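2024-02-05

Club night at Kekcombe. Drove over straight from work and got there before the lights were on in the back half of the hall, so I stretched by the door and waited.

The talk was all about Zolitz. Word is they have signed two of the Soylu front players for the summer league, and one more may go once his contract runs out in August. If that is right, Soylu will come to the opener with 7 on the roster, and you need at least that many to enter. I don't believe half of what gets said in the parking lot, but the Soylu page took down its team photo over the weekend, so something is going on.

We have our own gaps. Our back left spot is open and I have asked to try for it. I played it twice last fall and did fine in one match and badly in the other. The coach wants a decision before the Skederano trip.

Practice itself was ordinary. Forty minutes of running and sliding drills, then short games. My left knee was stiff for the first few and then loosened up. I was out early in two of them by leaning too far past the bunker, same mistake as last week. Need to stay tight and shoot from the other side when I get pinned.

Entry fee for Skederano went up again. I paid my share tonight and still owe for the van. The field there is next to an old mill with 1910 cut over the door, and the ground slopes toward the creek, so the low end will be mud if it rains. Bring the other cleats.

Ordered new lenses and a pod pack. The old pack has a torn strap that I sewed once already and it won't take another repair.

Home late, ate cold rice, washed the jersey. Off tomorrow, then back to running. 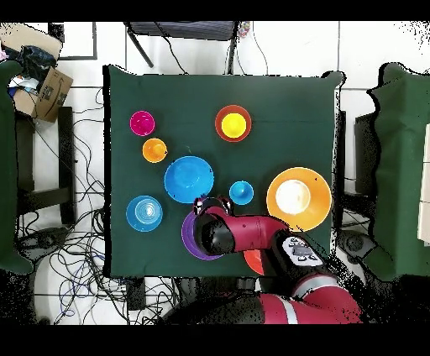 Bright cups and bowls on the green cloth.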